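Sunday night thoughts on moving the sourdough out of the kitchen

So I finally did it. Fourteen months (ok 14, I checked the calendar on the fridge) of the starter living on top of the microwave and it's now in the hall closet next to the boiler. Should have done it last winter. The microwave spot was 80 degrees whenever anybody made popcorn and then freezing all night. No wonder the loaves were all over the place.

Quick recap for anyone new. Small apartment, old oven, one Dutch oven with a chip in the lid. I bake on Sunday and whatever's left by Thursday gets toasted. That's the whole system.

Flour first. The Cavville mill put their prices up again in February and I sulked and bought the Liment bread flour from the big store instead. It's fine. It's really fine for the price. Drinks less water though, so if you're used to the Cavville stuff pull back a bit or you'll get soup. I did not pull back. I got soup. Poured it in a loaf pan and called it focaccia, kids ate it, moving on.

Then the rye. I still go to Bailly for rye, no contest. They mill it coarse and it smells like a barn in a good way. The 3 pound bag lasts me forever becuase I only use it to feed the starter. If you have a sluggish starter and you haven't tried a spoon of rye in it – try that before you buy anything else. Before you buy one of those heated jar things especially.

Which brings me to the heated jar thing. Yes I bought the Dinside one. Second hand, missing the little cup. Used it for two weeks and put it in the cabinet. It works, the starter went nuts, but I had to feed it morning and night and I am not a person who feeds things at 6 am. The closet does the same job slower and I can forget about it for a day. Happy to pass the jar on if somebody nearby wants it, email me.

Ok timing, since that's what I get asked most. Mine in the closet, now:

Feed Saturday after lunch. Mix the dough before bed, salt goes in with everything else, I stopped holding it back and can't tell the difference. Few folds while I brush my teeth and find the cat. Leave it out overnight with a plate on the bowl. Shape in the morning, fridge until the oven's hot, in it goes. Lid on for the first half, lid off until it looks darker than you're comfortable with.

That last bit matters more than anything else I've changed. I was pulling them way too pale for a year. Gummy middle, sad crust, and I blamed the flour, the water, the weather. Just needed more time in there. Leave it in. Then leave it alone on the rack til it's cool, I know, I know.

Scoring – still bad at it. One slash, slightly off center, and go fast. Every time I slow down and try for a leaf or whatever the blade drags and the thing opens wherever it wants. A fresh razor blade helps a lot. I was using the same one since summer which is gross now that I type it.

Things I want to try next, mostly so I don't forget:

Seeds on the outside. Roll it on a wet towel first I think?
A smaller loaf. Two small ones would freeze better then one big one.
Porridge bread. Somebody's oats recipe has been sitting in my tabs forever.
Cold water in the mix when it gets hot out.

Also the discard. I have a jar of it in the door of the fridge and it's reached the point where the lid hisses. Pancakes tomorrow. If the pancakes are too sour I'll do the crackers again, the ones with the everything seasoning, those never last an evening.

That's all I've got, there's a load of laundry sitting wet and it's late. Put your closet bread questions underneath and I'll get to them this week. 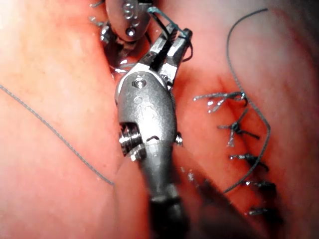

ryeandshine: Mine's been in the linen closet since fall and it's so much calmer! One question though, when you leave the dough out all night do you use less starter? Mine is flat as a pancake by 7 am with the closet door shut, and I'm on the same Liment flour. Going to try the bowl on the kitchen counter this week and see if that slows it down any.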